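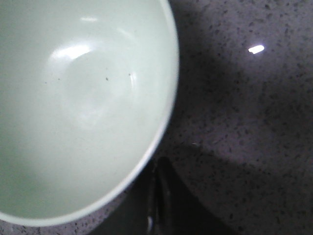 Looking after glazed bowls (and getting those grey marks off)

If you've had your everyday bowls for more than a year or two, you'll know the marks I mean. Thin grey lines, like somebody has been at the glaze with a soft pencil. I was convinced for ages that mine were scratched beyond saving, and I very nearly took the lot to the charity shop in Gekthorpe! Most of the time they aren't scratches at all, they're tiny traces of metal left behind by spoons and whisks, and they'll come away with a bit of patience.

Make a paste with bicarbonate of soda and a little warm water, about as thick as toothpaste. Smear it over the marks with a damp cloth, go and put the kettle on, and come back after 20 minutes or so. Then rub in small circles (a cloth, please, never a scouring pad) and rinse well. Stubborn lines may want a second go. I do mine in October, before the baking season gets properly under way, and again whenever I can't bear the look of them any longer.

Tea stains are easier. A spoonful of bicarb, hot water up to the rim, leave it until the water is cool and wipe round.

The foot of the bowl

Turn your bowls over and run a finger round the bottom. Potters often leave that ring unglazed, and if it feels at all gritty it will scratch whatever it's stacked on, as well as your worktop. A few turns on a piece of very fine wet and dry paper, with plenty of water, will smooth it down nicely. Rinse off the dust and let the bowl dry upside down on a rack overnight, as bare clay does like to hold on to water.
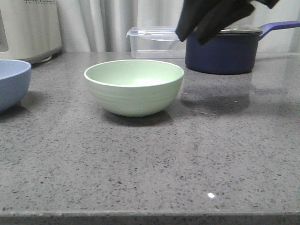

Priya Gallagher wrote in to say that she skips the sandpaper and puts a circle of old flannel between each bowl instead, cut from a worn-out pillowcase, and that she hasn't had a chip in five years. She washes the circles with the tea towels.

I've since tried it with felt, which was lovely but collected crumbs, so I've gone over to flannel too.

Stacking and warming

Keep your stacks low, three or four at most, with the heaviest at the bottom. And do be gentle with heat. A bowl straight from a chilly cupboard doesn't care for boiling soup, so swill it round with warm tap water first and tip that away before you serve.
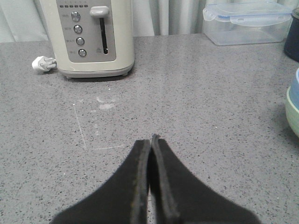

Toaster at the back of the worktop.

Next time: limescale in the kettle, and what to do with a wobbly pan handle.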